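Category: Home Textiles / Product News

Gasideo Publishes Folding and Storage Guidance for Team Kit

Gasideo has issued a revised care and storage guide for households that wash sports clothing at home. The guide applies to the company's Dastik line of drawer inserts and covers shorts, striped jerseys and other light knit garments with contrasting trim. It replaces the single-sheet instructions packed with the inserts until now and will ship with all orders from October.

The central change is the order of work. Garments are sorted by type before any folding starts, and waistband items are folded first. The waistband is laid flat at the far side, the legs are brought together, and the lower half is turned up to form a compact rectangle. The specified width for adult shorts is 12 inches before the final fold. Side seams are smoothed by hand so that the edge does not roll outward in the drawer. 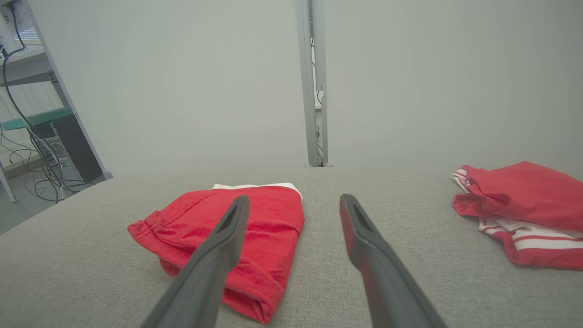
Tops are handled second. Collars are opened and flattened, sleeves are turned in along the shoulder line, and striped trim is aligned so that the bands lie parallel when the garment is stacked. Any cushioned seat with a woven cover is an acceptable folding surface – a table is preferred for items with printed numbers. The guide advises against folding on deep-pile fabric.

"Most questions we receive are about red kit with white trim," said Fongchan Boonyarit, textile care lead at Gasideo. "The guide now has a separate page on it. Wash it apart from other colors, dry it fully, and fold it the same day."

The Dastik insert is sold in two depths, with 4 or 13 compartments. The larger version fits drawers with an internal width of 38 inches. Both are supplied flat and need no tools. Dividers can be removed for bulky items such as hooded tops.

The text was prepared at the Gasideo test laundry in Ivham. Diagrams were drawn by the Ngô studio and show each fold from above, with arrows for direction and dashed lines for creases. Existing customers can request a printed copy from the retailer where the insert was purchased.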